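July 28, 2018

Back at the bench before breakfast again, notebook in one hand and toast in the other. I want to know what we really need before I ask Lukian Marchuk for any money, and the only way I know to find out is to sit next to the thing and watch it handle cups. 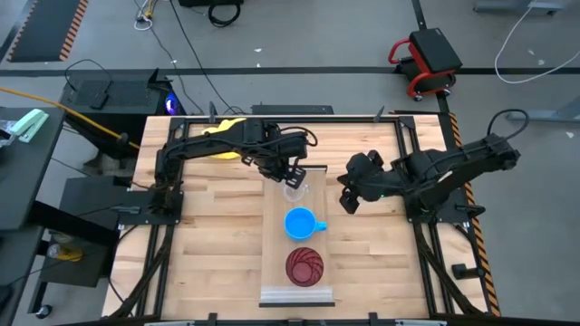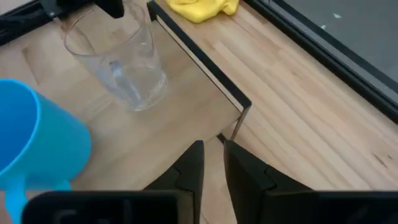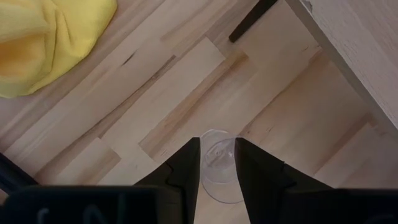
The cup job, first from over the table with both arms in view, then two from down at the gripper.

I do love the gripper views! You can see so much more of the clear cup from down there, the little highlights on the sides especially, and from over the table I can hardly pick out more than its rim. So a second decent wrist camera goes on the list, near the top.

The budget is 2,000 and it has to last until September. Kidus sent a price for spare fingers, six pairs, and I'd say yes to that today. Gusix do a nice cable kit at 31 a set and I'd like 2 sets, one for each arm - the loops over the joints are fine for now but I'd sleep better. Mitar would like a proper lamp over the bench. I said maybe. The light is soft and even on the wood and I'd hate to spoil it with glare on anything see-through.

Then there's the crockery. I never thought I'd be putting plates and cups into an equipment plan, but I have a whole page of them now (clear ones, coloured ones, with handles and without) and it was the most fun page to write. The dark red plate with the swirly ridges is my favourite and I'd happily have more like it.

Still to do: ring Ye about delivery, ask whether the fingers come in anything but black, find the old receipts. Lukian wants the list on one side of paper. Mine is on three at the moment, so that's this evening gone, and I don't mind a bit.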